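Hillent Opens Bedroom Packing Service in Jalimthorpe for People Who Move With Small Things

JALIMTHORPE, March. Hillent, the household moving and storage company, announced today that its bedroom packing service is now open to all customers in Jalimthorpe and the villages on the river side of the town. The service was tested during the winter in 70 homes. It is meant for people who can carry their own boxes but who lose time, and sometimes their patience, with the small objects that live in drawers, on night tables and on shelves.

With the new service, a packer from Hillent comes to the home for one visit of three hours. The packer brings flat boxes, paper, bags with a zip and labels. The customer stays in the room and decides what goes, what stays and what is given away. The packer does the sorting and the filling. The big furniture is not part of the visit, and no van is needed on that day.

"We have moved wardrobes and pianos for many years and we know how to do it," the company said in a statement. "What our customers asked us again and again was a different thing. They asked who can help with the charger, the medicine, the flashlight and the playing cards. These things weigh almost nothing, but on the last evening they are everywhere, and then they go into the wrong bag and are missing for a month."

Why the bed is the packing table

In most of the homes that took part in the winter test, there was no free table in the bedroom. The floor was already taken by bags and by things which were waiting for a decision. For this reason Hillent packers now work on the bed. The blankets are pushed to the side or put over a chair, the box stands open in the middle of the mattress, and the small things are laid out in front of it before anything goes in.

The company says this simple order of work was the most useful result of the test. When the objects are first placed together in front of the box, the customer can see them all at one time, and it becomes much easier to notice that something is not there. It is also better for the back, as a bed is higher than the floor and a person can sit next to the box while working.

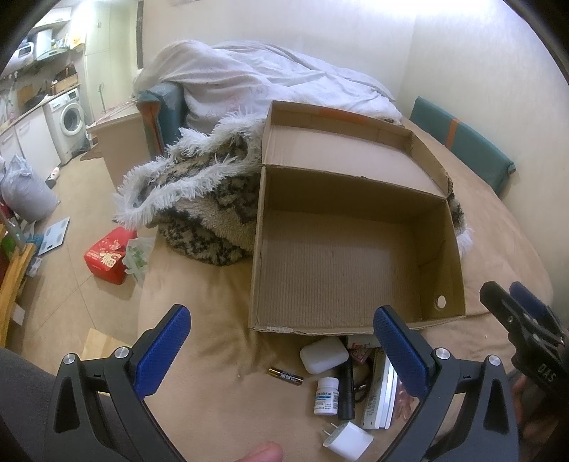

A box for small things is closed only when its owner agrees with the contents. Until then it remains open, and the customer may take out any object, also several times. Hillent has written this into the conditions of the service, after some customers in the test told the company that they felt hurried by earlier movers.

What goes in the first box

Hillent recommends that each person in the home has one "first box", which travels with the person and is opened first in the new place. The list below was made together with customers during the winter. It is given to everybody who books a visit, and it can be changed freely.

Wall charger, with its cable wound and tied
Earbuds, inside their case
Spare batteries, with the ends covered by tape
A flashlight, tested before it is packed
Medicine for one week, in the original bottle
A pack of cards or another small game for the evening
Tissues and a few snacks in closed packets
Keys of the old home, in a bag with a label

The company asks customers not to put liquids in the first box, with the exception of medicine. Perfume, ink and cleaning products are packed in a separate box with a lining. Documents, jewelry and cash are not touched by the packers at all, and should be put away before the visit begins.

Pill bottles need a little more care. The packer checks with the customer that the cap is well closed, and then the bottle is put standing, between two soft objects, with the label toward the outside. If the customer takes a medicine every day, it is not packed until the evening before the move, and the packer leaves a free place for it in the box.

Blankets, duvets and other large soft things

Bedding is the second subject of the visit. A thick duvet can fill a complete box alone, and a blanket with long pile or a fur edge can be damaged if it is pressed too strongly. Hillent packers therefore do not use vacuum bags for blankets of this type. They are folded in three, rolled loosely with the pile inside, and put in a breathable sack made for the company by Dovhaniuk, a sewing workshop in Jalimthorpe.

The Dovhaniuk sack has two handles and a flat bottom, so it can stand alone in a hallway. It is delivered in two sizes. Customers keep the sack after the move and many of them continue to use it for winter bedding under the bed. Duvets with a simple cotton cover may still be packed in a vacuum bag if the customer wishes it.

Pillows are counted as soft filling. They are used on top of the last boxes, where they protect other objects, and this saves both paper and space.

Gift bags, loose bags and the things on the floor

Another difficulty which came out during the test is the bag that is already half packed. In almost every bedroom there are paper gift bags, plastic bags and sacks on the floor, and their owner does not always remember what is in them. The packers do not open such a bag without permission. They ask, they open it together with the customer, and the contents are sorted on the bed in the same way as all the rest. The gift bag itself is folded flat and kept, if the customer likes it.

Bathroom scales, which very often are found in bedrooms, are packed last and always flat, with the glass or the plate side against a towel. The battery is taken out first if the cover can be opened by hand. Loose boards and shelves from furniture are tied together with cotton tape, and the screws go in a small bag that is attached to the board with the same tape.

Labels that can be read by everyone

All boxes and sacks receive a label from Feten, the label system which Hillent introduced last year for its storage customers. A Feten label has a large number, a color for the room and three empty lines for writing. The customer writes the contents in his or her own language. The number is entered in a short list, and a paper copy of this list is left in the home at the end of the visit.

During the winter test, 966 labels were used. Customers told the company that the three lines were enough for most boxes, and that they preferred writing by hand to scanning a code with the telephone. Because of this answer, Hillent will not add a code to the label this year.

Price and booking

The visit costs 95 for one bedroom, with boxes, paper, bags and labels included. For two bedrooms on the same day the price is 177. The Dovhaniuk sacks are included for one duvet and one blanket per bedroom, and additional sacks can be bought from the packer. Customers who also book a moving van from Hillent pay the same price for the packing visit, but they may choose the hour first.

Visits are possible on every day of the week except Sunday. The earliest visit begins at 8 a.m. and the last one at 4 p.m. The company asks that customers book at least five days before they wish to pack. A visit can be moved to another day without cost until noon of the day before.

The home does not have to be tidy. Customers are asked only to leave the bed free of heavy objects, and to keep one side of it open so that the packer can stand there. A lamp near the bed is useful for the afternoon visits.

Next steps

Hillent plans to offer a similar visit for kitchens later this year. Kitchens need other boxes and more time, and the company wants to test the work in a small number of homes before it gives a price. Households in Jalimthorpe who expect to move in the next months and who would like to take part can leave their address at the Hillent counter or with any packer.

About Hillent

Hillent is a moving and storage company with its office and warehouse in Jalimthorpe. It offers moves inside the town and the region, storage by the month, and packing help for private households. Boxes returned in good condition are used again for storage customers.

Press contact

Hillent press office, Jalimthorpe. The packing list for the first box and a sample of the Feten label are available to journalists on request.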